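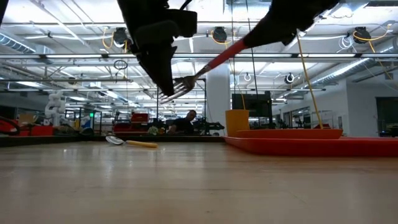
Table setting (tray service)

Tray service is a form of table setting in which the items needed by one diner are placed on a tray instead of directly on the table. It is used in canteens, hospitals, schools and care homes, and in private houses for meals eaten away from the dining table. The tray fixes the space available to each diner, carries the load between kitchen and table, and holds small spills within its rim.

The term covers both the laying of the tray before a meal and its clearing afterwards. In catering manuals the two operations are normally treated together, as the same items pass through both.

Trays

A service tray consists of a flat base and a raised rim. A low rim allows the hand to reach items from the side and is usual on trays from which people eat. A high rim gives more security in carrying and is found on butler's trays and on trays for glassware.

Most everyday trays are rectangular with rounded corners. Round trays are used chiefly for drinks. Materials include moulded plastic, melamine, pressed fibre, stainless steel and wood. Plastic trays are light and can be produced in strong colours, red and orange being common in children's ranges and in self-service restaurants. A smaller, shallower tray may be stacked on a larger one of the same colour, the upper tray holding the cup and the lower one giving a margin at the sides.

Trays meant for stacking have rims that slope outwards. Where the slope is too slight the trays bind together, particularly if they are put away before they have dried. Stacks are therefore limited in height, and some makers mould small lugs under the rim to keep the trays apart.

Cups

Cups for tray service are generally cylindrical or slightly tapered. A straight-sided cup has a wide base in relation to its height and is less likely to tip when the tray is tilted. A tapered cup nests better in storage. Handles are often left off, which allows the cup to stand close to the edge of the tray.

The cup is the last item placed on a tray and the first removed, whether or not it contains liquid. It is commonly set at one end, leaving the remaining surface free for a plate or bowl. In the Bastby arrangement, used in schools, the cup stands at the left end. In the Plomska arrangement it stands at the far right corner, behind the knife.

Cutlery

Forks with metal tines and coloured handles form a distinct class of everyday cutlery. The metal part extends into the handle as a tang, over which the plastic is moulded or to which it is riveted. The joint is the weakest point of the piece. Water entering it causes staining and, in time, loosening of the handle.

Coloured handles have two practical uses. They make the cutlery easy to find on a pale or wooden table, and they allow sets belonging to different rooms or groups to be sorted after washing. A red handle is easily overlooked on a red tray, and contrasting colours are recommended for diners with poor sight.

A fork is laid with the tines pointing away from the diner. On a tray it may lie to the left of the plate, as on a fully laid table, or along the near rim where the tray is narrow. When cutlery is handed over or lowered on to a tray it is held by the handle, with the tines directed downwards and away from other people.

Larger kitchen utensils, such as those with a broad round head, are not part of the diner's setting. They are laid flat on the table beside the tray, with the handle turned towards the person who will pick them up. Heads and handles in different colours, for example a white head on a yellow handle, show at a glance which end is to be kept clean.

Table surface

Trays are used on both bare and covered tables. A light wooden top with a glossy finish wipes clean easily but offers little friction, and a smooth-based tray may slide on it. Matt finishes hold the tray better and reflect less light from ceiling fittings. Felt or rubber feet may be fitted, though feet interfere with stacking.

The tray is normally set parallel to the table edge and wholly supported by the tabletop. Overhang is avoided in passageways. Two trays side by side need a gap wide enough for a hand to grip each rim.

Order of laying

The usual order is tray, plate or bowl, cutlery, napkin, cup. The Ellis method reverses the second and third steps, so that the cutlery marks the position of the plate. It is slower for a single tray but gives more even results where many are laid in a row. A kitchen laying 251 trays for one sitting will usually divide the work by item, each worker adding the same piece to every tray.

Clearing follows the opposite order. Cups are emptied and collected, cutlery is placed in a separate container, and the trays are scraped, wiped and stacked.

Care and wear

Plastic trays and cups are washed in warm water with a mild detergent. Abrasive pads dull the surface and make later staining more likely. The main signs of wear are scratching of the base, whitening at the corners and warping from heat. A warped tray rocks on a flat table and is taken out of use.

In catering stock, coloured cutlery is checked for loose handles at each wash. The Csonka scheme retires handled forks after 1,000 washes regardless of condition.

See also

Butler's tray
Flatware
Place setting
Self-service restaurant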